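Filed under: Making & Machines | Threads
Print this | E-mail this to a friend
Apr 13, 2018

Right, a few of you asked what I do all day now I'm on the kitchen project at Okance, so have a thread. Get a brew, it rambles.

Short version: we want an arm to be useful in a kitchen, and to get there it needs examples. Loads of them. Somebody has to drive the arm through each job while the computer writes down every joint angle, and then a learning system has a go at copying what it was shown. The somebody is me.

All of it happens in simulation at the moment. We've got a set of made-up kitchens that we call Ruvard (don't ask, it was picked before I joined) and each one has different cupboards, tiles, worktops and so on. Same jobs, new kitchen, off you go again.

This week's job is the upper cupboards. Door open, reach in, come back out without clouting anything. I had 93 good ones by lunch yesterday and was feeling extremely smug about it.

Then I watched them back. I'd gone in at almost exactly the same angle every single time! Lovely and neat and pretty useless, as the thing would learn one swoop and fall to bits if the cupboard moved a hand's width to the left.

So I've been making myself do it differently. Start low, start high, start with the elbow stuck out daft. Go in slowly, go in a bit wrong and fix it. The fixing is gold, by the way. If all it ever sees is perfect reaches it has no clue what to do once it's drifted off.

I kept 59 of yesterday's and binned the rest. Hurt a bit, that.

Someone always asks about the controls. I use a handheld thing, you squeeze to close the fingers and move your hand to move the arm. It's like doing the washing up in somebody else's arms. First week I was dreadful, my wrist ached and I kept twisting the elbow into the worktop.

The elbow is the real pain with high cupboards. You're thinking about the hand, you're staring at the hand, and meanwhile the big joint behind it is wandering off towards the toaster. I now check it before every reach, same as checking your mirrors.

Handles matter more than I'd have guessed too. A long bar is forgiving, you can grab it nearly anywhere. Little round knobs are horrible. We've got a kitchen coming in July that's all little round knobs and I'm already sulking.

Labelling is the dull half. Every run gets a start, an end and a plain sentence saying what the job was. "Reach into the upper cupboard." I try to vary those as well, people don't all talk the same. My mum would say "get in the top cupboard", so that's in there now.

The target for this set is 970 and we're at 133 that I'd happily put my name to. Plenty to be getting on with!

And yes, I'm told Storkum do all this with scripts and no humans at all. We tried a scripted batch. It was quick, and every run looked like every other run, so it had my exact problem only faster. We may mix the two later on, I'm not proud.

Anyway, back to it. I've got the sage green kitchen loaded with the pink and tan tiles, and I quite fancy those tiles for my own place, which is a worrying thing to think about a simulation.

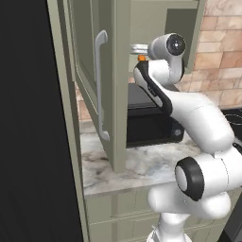
Next lot of posts will be about drawers, once I've stopped swearing at them.

Comments (4)

pegandpin: "doing the washing up in somebody else's arms" is going to stay with me, thanks

tallboy_rick: Do you keep the binned ones anywhere? We used our bad runs at Sperling to teach ours what a failed grab looks like. Worth a thought before you empty the folder.

marrowfat: can it do my top cupboards, I'm five foot nothing

oddsocks77: More about the drawers please. Ours always overshoots on the pull and I'd love to know if it's just us.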